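Speaker notes -- Working rules for handheld gripper stations
Rangel session, 10/6/18
Slot: 16 minutes, then questions

Opening. State the scope first. The talk covers the station rules used at Flalasik since April. It does not cover arm safety or cell guarding. Anyone who came for fencing distances should go to the Koltent talk.

Slide 2. Why written rules. Before April each operator set up in a personal way, and recordings from two stations could not be compared. We reviewed 448 recordings and rejected the ones where a marker was hidden or the start time was missing. Most rejects traced back to table setup. Few had anything to do with skill.

Slide 3. The rules as they stand.
Markers: faces clean, cube seated square on the gripper, no sleeve over it. Check the indicator light before the first grasp.
Timer: on the table, display lit, placed between the operator's arms.
Cables: slack kept to one side of the work area. A loop under the forearm is a stop condition.
Straps: buckled before the grippers are picked up.
Object: one at a time in the work area. Trays go to the far edge.

Pause here. Let people look at the station before going on.
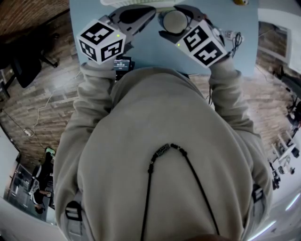
Lomia asked at the dry run whether a stop condition should void the whole recording, or only the part after the fault. The objection was that a strict reading throws away good work and teaches operators to keep quiet about small faults.

Answer for the room: the part before the fault is kept if the operator calls it out loud and the time is noted. A fault found later, in review, voids the recording. The wording in section 3 will be changed to say so.

Slide 4. Breaks. 10 minutes off after each block, grippers down on the table -- not hanging from the wrist. Expect a question on block length. We have no firm number yet, so say that.

Slide 5. Open items. Floor cables near the station need their own rule. Marker replacement interval is still undecided. Leave the slide up during questions.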